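3. Transfer and Description of the Wernia Sound Collection

3.1 Condition and extent

The Wernia collection came to the archive in two deposits. The first consisted of reel-to-reel tapes recorded by the district library between 1968 and 1981. The second consisted of compact cassettes recorded by schools, parish groups and private households. After duplicates and blank carriers were removed, 1,598 items remained. Of these, 14 could not be played on first inspection and were set aside for treatment.

The reels were in better condition than the cassettes. Most had been stored upright in cardboard boxes with a typed label on the spine, and the label usually agreed with the spoken announcement at the head of the tape. The cassettes were stored in mixed containers, often without cases. Shell damage was common, pressure pads were missing on many of the cheaper brands, and the handwriting on the labels had faded or had been written over when a tape was reused. Reuse is a serious difficulty for description. In several cases the label refers to an interview that was later recorded over, and the earlier recording survives only in the last minutes of the side.

3.2 Transfer procedure

All carriers were transferred at 96 kHz and 24 bits to uncompressed files. Each side was captured in one pass without noise reduction or equalization beyond the standard replay curve. Azimuth was adjusted by ear and checked against a phase display at the start of each side, and again wherever the recording machine had evidently been changed. No attempt was made to correct speed during capture. Where a stable mains hum was present, its frequency was measured afterward and the deviation was entered in the technical record, so that a corrected access copy could be made without altering the preservation file.

Access copies were produced from the preservation files in a separate step. Long silences were retained. An earlier pilot had shortened them automatically, and listeners reported that narrators then seemed to answer faster and with more certainty than they had on the tape. The silences also carry background information, such as a clock or passing traffic, that can help place an undated recording.

3.3 Description model

Item-level description followed the Tonari schema, a local profile developed for spoken-word collections. Tonari separates four entities: the carrier, the recording session, the spoken passage and the topic statement. A carrier may hold parts of several sessions, and a session may be spread over several carriers. This separation was necessary for the reused cassettes, where a single side can contain material from three different years.

The passage is the working unit of the schema. It is defined as a continuous stretch of speech on one matter, with a start time, an end time and at least one named speaker role. Passages were marked by two indexers working independently. When their boundaries differed by more than 8 seconds, a third indexer reviewed the audio and fixed the boundary. Most disagreements arose where a narrator left a subject and returned to it, particularly in accounts of seasonal work, in which the order of tasks is recalled in pieces.

Topic statements were written as short sentences in place of subject headings. The statement "Narrator explains how ice was cut and stored for the dairy" is slower to write than the heading "Ice trade," but it records who is speaking and what kind of account is given. Headings were then assigned by matching the statements against a controlled list of 3,000 terms adapted from the Chaudhry thesaurus. Terms with no match were held in a candidate file and reviewed each July.

3.4 Objects mentioned in speech

A recurring problem is the reference to objects that the listener cannot see. Narrators pointed to tools, photographs and household goods during the interview and described them only by demonstratives. The interviewers seldom supplied the missing noun. In the cassettes from private households, whole passages depend on things that were lying on the kitchen table at the time.

For these passages the schema provides a field called "object in view," with three permitted values: named, inferred and unknown. The value "inferred" requires a note stating the evidence, which may be a sound, a later remark by the speaker or an accompanying document. The Stuvby interviews, a subset recorded with farm families north of the river, have the highest share of "inferred" values because the interviewer kept written notes of what was shown.
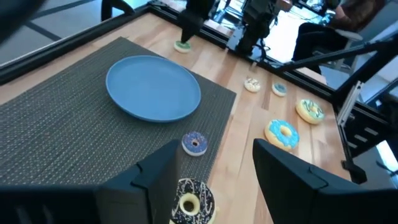 Figure 1. Round blue plate on a dark gray woven placemat, with toy donuts on the wooden tabletop.

The written notes vary in how they fix the place of an object, and this affects how far the field can be relied on. Some give only an inventory, while others record position relative to a second object. The difference matters when several things of one kind are present. With the toy donuts in Figure 1, the words "the one with the coloured sprinkles" are enough to pick out a single item if the note lists frostings, and "the one next to it, the light blue" can be followed as well; "the one by the mat" requires a note of position. Indexers were therefore told to copy positional wording from the notes verbatim and to leave the value at "unknown" if the notes gave an inventory alone and the speech did not settle the reference.

3.5 Limits of the index

The index favors narrators who speak in extended, bounded accounts. Group recordings, in which four or five people correct one another, produce short passages with overlapping time codes, and the topic statements for these are often too general to be useful in searching. Speaker roles could not be assigned with confidence in the parish recordings, where the microphone was placed at one end of a long room.

Dialect terms were entered as heard, with a standard spelling added where one exists. The candidate file still contains a group of terms for hay-drying racks that were used differently on the two sides of the river, and these have not been merged. The 14 unplayable items are represented in the catalog by carrier records only, with the label text transcribed and the session field left open.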